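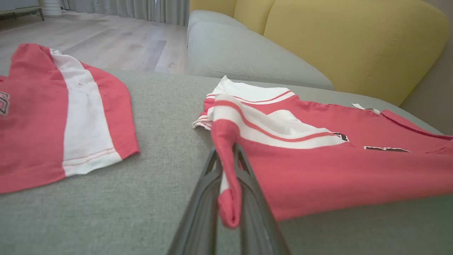 *Wrist camera view: the gripper holding a folded edge of a red-and-white jersey, second jersey to the left on the sofa.*

# Murgate cell – setup and care notes

Welcome! If you're reading this, you have probably just been handed the key to the Murgate room and told that the arm "mostly looks after itself." It does, on good days. These notes are for the other days, and for anyone who downloads the recordings and wonders why the first part of the set looks a little different from the rest.

The cell is one arm, one two-finger gripper, one wrist camera and a gray sofa. The job is picking up and folding sports jerseys from a soft seat, which is a good deal harder on the hardware than picking blocks off a table. Fingers press into the cushion, threads get where they shouldn't, and the camera mount takes a knock now and then.

## What's in the folder

| Item | Value |
|---|---|
| Episodes | 1579 |
| Episodes before the finger swap | 116 |
| Garments | jerseys only |
| Surface | upholstered sofa seat |
| Views | wrist camera only |

The finger swap happened in August. We had been using a set of fingers from Medik that were stiff and lovely on cardboard, but they tended to dig a trench in the seat cushion and come up with nothing. The Sastton fingers we use now have a little give in them. Please don't mix the two groups when you train unless you mean to, as the fingertips sit in a different place in the view.

## Before you switch on

Take your time with this part. It's a few minutes, and I still do every step myself after all these months.

1. Push the sofa back against its floor marks. People sit on it at lunch (I do too) and it creeps.
2. Check both fingers for lint, especially the slots in the open-framed one. A soft toothbrush is best. Please don't use compressed air, it only drives the fluff farther in.
3. Wipe the inner edges of the fingers with a dry cloth.
4. Wiggle the camera mount gently. If it moves at all, tighten the two small screws and redo the camera check below.
5. Power up the arm, then the gripper, and let it open and close once with nothing between the fingers.

## Camera check

Close the gripper and look at the live picture. The fingers should come up from the bottom and lean in toward the middle. If they meet off to one side, the mount has turned. Loosen it, bring it back by hand, tighten, look again. Then run:

```
python check_view.py --cell murgate
```

It compares the fingertip position to the saved one and prints either `ok` or how far off you are. I usually accept a tiny miss and then feel guilty and fix it anyway.

## Grip force

Set to 90 in `gripper.yaml`. That's in the controller's own units, so don't try to turn it into newtons. Higher than this and thin fabric comes away creased. Lower and the heavy hems slide out on the lift. If you change it for a test – and by all means do, that's how we found this number – put it back afterward and write a line in the log.

## Looking after the gripper

Every week, take the fingers off and look at the pins. A bit of gray dust is normal. Shiny bare metal on one side only means the finger has been sitting crooked, and you should swap the pin before it wears the socket too. Spare pins are in the drawer labeled Zaidi, which is a leftover label from an older project and has confused every single person who has joined us.

If the gripper stops halfway, don't force it! Press stop, power the gripper down, and pull the fabric out slowly in the direction it went in. A loose thread around the left pin has been the trouble nearly every time. The log number to look for is 2728, which is what the controller gives when the motor works harder than it should.

## Known quirks

- The fingertips can look soft in the view after a long session. Clean the lens first, then worry.
- Prints on the jerseys are slippery compared with the plain fabric, so grasps on lettering fail more often.
- The sofa fabric pills. Pick the bits off before recording.

Questions, corrections and spare toothbrushes are all welcome.

Adel Radwan
December 3, 2021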